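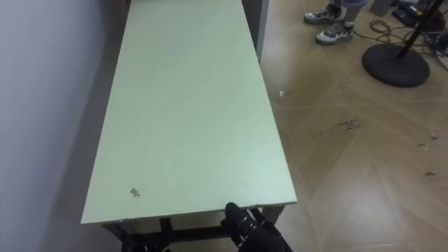 The Skisano hand at work: a gallery

Welcome, and thank you for stopping by! We've been renting out the Skisano hand from our shop in Jurnau since April, and the thing people ask for most, after the price, is a look at it doing ordinary jobs in ordinary rooms. So we've put together this page, which I meant to keep short and which has grown a little, as my pages do. Click any title to open the full set for that job.

At the table
The black jointed fingers at the front edge of a pale green tabletop, the foremost one slightly curled. Edges are a favorite first exercise of ours (corners come next, and they are harder), and a plain flat table with a wall alongside suits beginners very well.

The room around it
Herringbone or chevron parquet, cables looped on the floor, a stand with a heavy round base. We're happy to work in a room that's already in use for something else, and you don't need to clear it out for us. Do tell us about rugs, though, especially the fringed kind.

Fingers and covers
Each rental comes with a spare set of finger covers, packed in the lid of the case. They pull on like a snug glove, and the trick is to start at the thumb and be patient with it. If one tears, put it in the return bag and we'll sort it out at our end.

Picking things up
Sponges, mugs, folded towels and paperback books all make good practice. Grapes can be done, and I'm very fond of the grape set, but please save them for your second day!

Setting up with Yuzhen
Yuzhen Qin handles most of our home and studio visits, and she'll stay until you're comfortable running the hand without her. An afternoon is usually plenty. She brings her own extension cords, along with a thermos of tea that she is generous with.

Working with a Dridden arm
The hand fits the Dridden arm with the adapter ring we supply. Other arms may need a different ring, so send us the model name before you book and we'll check the drawer (it's a big drawer, and we do find things in it).

Packing up
Fingers open, covers off, cable coiled in the left-hand pocket. The case closes easily when everything is lying the right way, so if you find yourself leaning on it, open it up and have another look.

Prices and booking
A day's rental is $221, and a setup visit in or near Jurnau adds $200. We ask for a deposit of $3,000, returned once the case has been checked in. Bookings go through Arnardóttir Rentals, at the front counter or by the form on our contact page.

Gallery last updated July 30, 2019. New sets go up whenever Yuzhen remembers to hand me the memory card.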